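Unit 3: Transferring Liquids Between Containers
Food Handling Basics, Wunton Evening Program
Handout 2 of the Costache series

Read before the practical. Bring the handout with you, along with an apron and a cloth.

What this unit covers

Moving a liquid from one container to another comes up in almost every kitchen task: decanting juice, refilling oil, bottling stock, putting syrup into something with a cap that closes. Last unit dealt with measuring. This one deals with pouring into narrow openings, mostly with a funnel.

Terms

Source: the container you pour from.
Receiver: the container you pour into.
Cone: the wide upper part of the funnel.
Spout (some books say stem): the narrow lower part that goes into the neck of the receiver.
Headspace: the empty part left at the top of a filled bottle.
Venting: letting air out of the receiver while liquid goes in.

Why the funnel sets the pace

The cone can take liquid in much faster than the spout lets it out. When you pour faster than the spout drains, the level in the cone rises. A little liquid standing in the cone is normal and even useful, as it keeps the flow steady. A cone that is nearly full is a warning. Slow down then, or stop until the level drops.

Thickness matters too. Water and clear apple juice run through quickly. Orange juice with pulp is slower, and the pulp can catch in the spout. Syrup is slower again. We will use orange juice in the practical because the level is easy to see through a clear bottle and a clear funnel.

Venting

As liquid enters the bottle, the air inside has to leave by the same neck. If the funnel sits tight against the mouth, the air has no way out except up the spout, and you get gulping: the flow stops, a bubble comes up, the flow starts again. Lift the funnel slightly, or use one with ribs on the outside of the spout. The funnels in the Tanley kit have ribs. The older ones in the drawer don't.

Procedure

1. Wash and dry the receiver, the funnel and the cap.
2. Set the receiver on a flat surface, away from the table edge. An empty plastic bottle is light and tips easily.
3. Seat the funnel and check that it stands straight.
4. Bring the lip of the source over the cone before you start to tilt.
5. Tilt slowly until the liquid starts to run, then hold the angle.
6. Watch the cone first and the bottle second.
7. Stop while there is still room in the neck - whatever is in the cone has yet to go down.
8. Let the funnel drain, lift it out over the source or a bowl, wipe the threads, and cap.

The early part of a pour looks like this, with a shallow pool in the bottle and juice collecting in the cone: 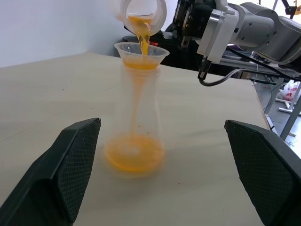 Jodesgate writes, in a note on last term's copy of this handout, that step 6 should be the other way around for small bottles, where the neck fills before you have time to look down. Fair point. For anything that holds less than a cupful, watch the bottle and keep the cone almost empty.

Common faults

Juice on the outside of the bottle: the source was tilted before it was over the cone, or the funnel was lifted out too soon.
Funnel leaning: the spout is too short for the neck. Change the funnel or hold it with your free hand.
Foam: the stream is falling from too high. Lower the source.
Sticky cap: threads not wiped.

For the practical

Work in pairs, one pouring and one watching the level, then switch. Each person does 3 transfers: water, juice, then juice again into a narrower bottle. Write the results on sheet 27. Spills are recorded, not graded.

Questions to think about

What would change if the receiver were opaque? How would you know when to stop?
Why drain the funnel before lifting it, even when the bottle is nearly full?

Reading: the pages on decanting in the course binder, shelf mark 1447. Unit 4 is labeling and cold storage, so keep your filled bottles.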